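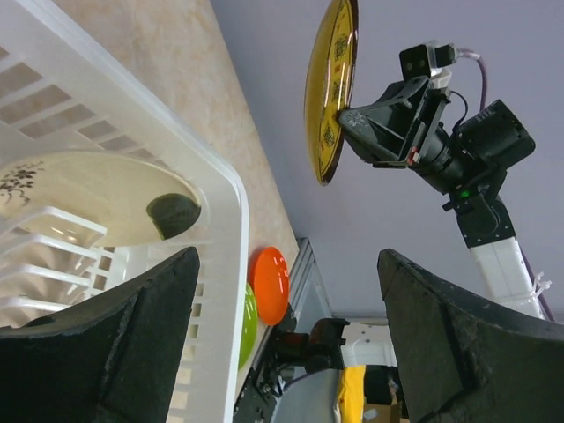 Karla Zavala wrote after our June call that she nearly skipped applying, as she took "household diary" to mean she would have to write every day. She wanted to know if short notes would do. They will. We have changed the wording below.

Call for participants: how people share chores at home

Plomelby is looking for adults who live with at least one other person to take part in a study of housework and how it gets divided. We want to hear from couples, roommates, parents living with grown children, and anyone else who shares a kitchen.

What you would do
Keep a diary for 2 weeks. Short notes are fine - a line or two on who cooked, who washed up, who took out the trash, and whether it had been agreed on ahead of time. You can skip days.
Talk with one of us by phone at the end, for roughly 2 hours. The call can be split in half.

Who can take part
You must be 18 or older and have lived at your current address since at least June. Only one person per household can sign up, but please tell the others that you are doing it. People who pay for regular cleaning can't be included in this round.

So far 122 people have signed up, most of them couples. We are short on roommates and on homes with three generations.

Payment
Gift card, mailed after the phone call. If you stop early you will be paid for the part you finished.

Privacy
Names and addresses are removed from the diaries before anyone outside the study team reads them. Calls are recorded only if you agree.

To apply, send your name, phone number and a sentence about who you live with to Špela Bošković at the Umcombe office. Applications close 17/12/2019. Diaries can be kept on paper or by email - say which you prefer.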